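Automation | Warehouse & Kitchen

7 comments | 104 shares

Dranlow pulls counter robot software after arm keeps pressing on "empty" stone

Dranlow has withdrawn the latest software for its Flernari kitchen arm after three units in a pilot pushed down on countertops with more force than the safety limit allows. The company says no one was hurt. It has said less about why the limit didn't stop them.

The arms were clearing trays at Kukerel, a catering firm that agreed to test them starting in November. According to a notice sent to pilot customers, the software misjudged the height of dark, heavily veined counters. The arm took the stone to be lower than it was and kept going down until a backup cutoff tripped. Two of the three units cracked a tray. The third bent its own wrist joint.

Dranlow calls this "an isolated perception issue." That is a generous way to describe something that happened on three machines running the same code.

Hendrik Stevens, who manages the Kukerel kitchen, said his staff had complained about the arms before the notice went out. "They told us it was a calibration thing and to run the setup again," he said. "We ran it again. It did the same thing the next morning." He has switched the arms off and says they'll stay off until he sees a written explanation.

The company's answer so far is simulation. Dranlow says it has rebuilt the task with virtual counters, and that the corrected software passed every one of 104 runs. It has not released the force readings from those runs, and it would not say whether the earlier version had been tested on the same surfaces. If it had, and it passed, the new score doesn't mean much.

The simulated work is done in grayscale, with a pale, rimmed object set against black marble full of white veins.

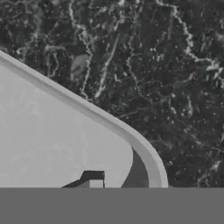 What the testers want to know

Borislav Vukčević, a safety engineer at the consulting firm Tomić, reviewed the notice for this site. He was less worried about the vision error than about the cutoff. "Cameras get fooled by shiny stone, everybody in the field knows that," he said. "The force limit is supposed to catch it when they do. Why did it wait for the backup?"

Dranlow's notice gives that question one sentence, saying the primary limit is "under review." The company did not say when the review would end. It still plans to ship the update to pilot sites next month, and customers who want to go back to the older software have to ask for it.

Related
Flernari arm delayed a second time
Kukerel adds robots to its night shift
Who checks the force limits on kitchen machines?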